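The Burger That Never Goes Cold
By Maricruz Cuautle

My mother kept a tin of plastic vegetables under the stairs, and I must have served her 2,311 imaginary dinners out of it before I turned eight. Peas on a saucer, a carrot the size of my thumb, one very sad fried egg that had been chewed by the dog. So when my editor asked if I fancied writing something on toy food I said yes before she'd finished the sentence (I did have to pretend there was some professional interest in it).

I've spent a good chunk of the year since May on this, and the first thing I learned is that the burger is king. Cakes are pretty and pizzas are easy to share out, but a burger is a thing you build, and you can build it wrong! Eifion Phillips, who sold me my first set from his shop, Nureck, is very firm on the order. Bun, lettuce, tomato, patty, cheese, lid. He'll fight you if you put the cheese under the meat. I rather like mine left open for a bit before the lid goes on, so you can admire the cheese.
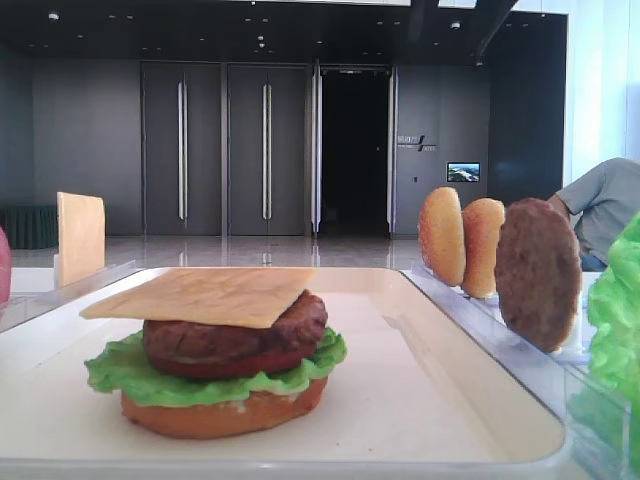 I asked Eifion what makes a good piece and he went on for most of an afternoon, bless him. Lettuce has to be frilly. A flat green disc will do for a toddler, but an older child wants that ruffle poking out at the sides, and so do I. Cheese should be square, with corners that hang over the patty, because that's how you know it's cheese and not a slightly odd cracker. And the patty wants some texture on it. He has a drawer of old smooth ones he calls the hockey pucks, and they sit there year after year while the bumpy ones fly out.

Then there's storage, which I had never given a thought. Ours all went back in the tin in one great heap, and you'd spend half of teatime digging for the other bun. The grown-up collectors I've met since would be appalled. Miroslava Štěpánek has 200 pieces in her spare bedroom and keeps the flat things standing on edge, like records, so she can flick along and pull out a slice of whatever she needs. She uses clear plastic for everything. Her view is that if you can't see it you won't play with it, and I went home and looked at my own kitchen cupboards with some shame.

I tried her method with a toast rack first. It works for bread and cheese and is hopeless for buns, which roll straight out the end and under the fridge. Clear holders are much better, and I've become quite boring on the subject of the gaps between them. Too close and your fingers can't get in; too wide and the tomato flops over. White underneath helps too, I think, as the colours look so much jollier against it.

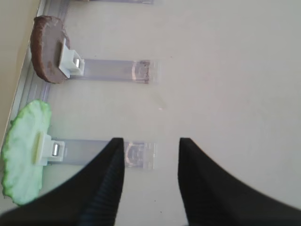
Clear plastic strips in a row, each of the lower two curling round at the end.

My niece came to stay last week and I laid the whole lot out for her, racks and tray and all, very pleased with myself. She made me a burger with two patties and no bun, charged me 19 pounds for it, and told me the kitchen was closed when I asked for chips.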